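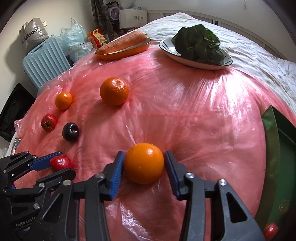
*Fruit and vegetable set on pink sheeting, with the oval plates in use.*

# Jidum Produce Sorting Set

This folder documents the Jidum sorting activity, in which fruit and vegetables are moved between an open surface and a small group of plates and trays. It is maintained by Agnes Hovland and Getachew Gebretsadik.

## Contents

- `sessions/` – 998 session records, one per file
- `items.csv` – item names, colors and storage box
- `layouts/` – starting layouts, in 3 versions

## Activity

Items begin on the sheeting or on a plate, as given in the layout file. Large and small oranges are listed as separate items. The carrot and the leafy greens each have their own plate in layout 2.

## Known issues

Plum and apple were swapped in two January records. Both entries have been corrected in `items.csv` – older copies should be replaced.

## Contact

Corrections may be sent to Kalkidan Asfaw and are reviewed each Friday.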